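Filed under: Footwear / Laces and Fastenings / Resolved

Left lace on white low-tops keeps coming undone

Opened by Awuor Mwaipopo in August. Product is the Stoica low-top in all white, bought at the Naltevthorpe store. Laces are the flat white ones that came in the box.

The left shoe comes untied within 500 steps, usually well before that. The right shoe holds all day. I tie both the same way, an ordinary bow, and pull both equally tight. A double knot on the left holds longer but leaves a lump that presses on the top of my foot. I don't want to double knot one shoe for as long as I own the pair.

What I have tried so far:

Washed both laces by hand and let them dry overnight. No change.
Swapped the left lace for the right one. The left shoe still came undone, so it isn't the lace.
Loosened everything down to the toe and tightened it again row by row. A little better for one morning, then the same. 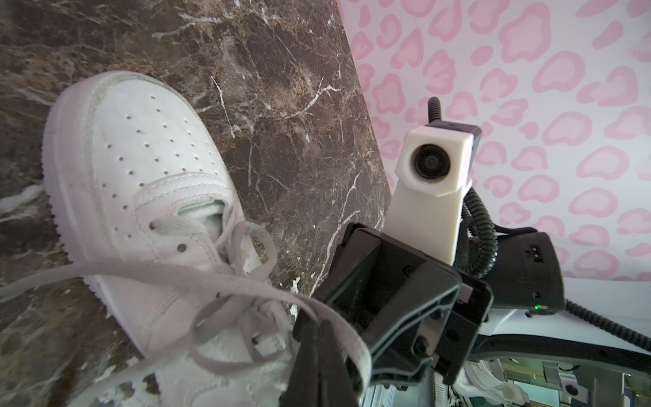
Obadia Kioko replied that the swap was a good test and asked which way the first half of the knot goes, left over right or right over left, and whether the bow on the bad shoe ends up lying across the shoe or pointing up toward the ankle. A bow that points up and down is usually a granny knot, he wrote, and flat laces slip out of those faster than round ones do.

Checked this at 7:30 the next morning. The left bow points at my ankle. The right one lies flat across. I must tie the two shoes in mirror image without noticing.

Reversed the first crossing on the left shoe only and kept the rest the same. It felt awkward and I got it wrong twice. Once it was right, the bow lay across the shoe like the other one. Walked to work and back and it was still tied, though the loops had gone a bit uneven.

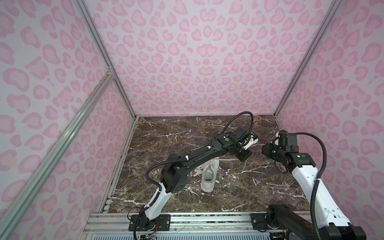 Lace length was the next question from support. The originals feel short to me once they are tied, with barely enough left over for a decent loop. I asked whether a longer pair would help, and whether the toe rows need to be redone before measuring. It's a low-top with a chunky sole, and the white laces are still threaded through the eyelets, so I would prefer not to pull everything out again unless there is a reason - rethreading flat lace without twisting it takes me a good 10 minutes a shoe.

Obadia said to leave them in. Ends that even up when pulled straight are fine, and a longer lace only gives the loops more weight to flop around.
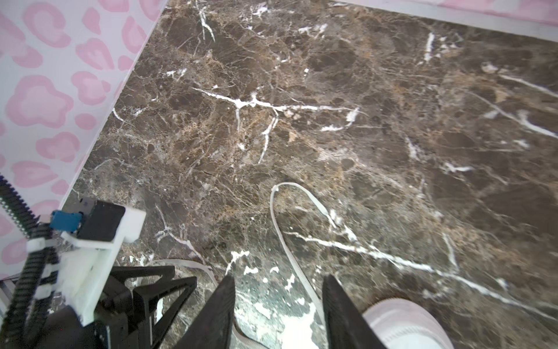 I left the original laces in and kept to the new crossing. One slip since then, on a morning when I tied up in a hurry and went back to the old way. Retied it properly and it held until evening.

The uneven loops were down to me pulling on one side harder than the other. Pulling both loops at once, sideways, sorted that out.

I still have an unopened pair of Tranon laces from before I opened this ticket. Will return those. Please close.

Status: closed by Obadia Kioko. Cause: granny knot on left shoe. No replacement sent.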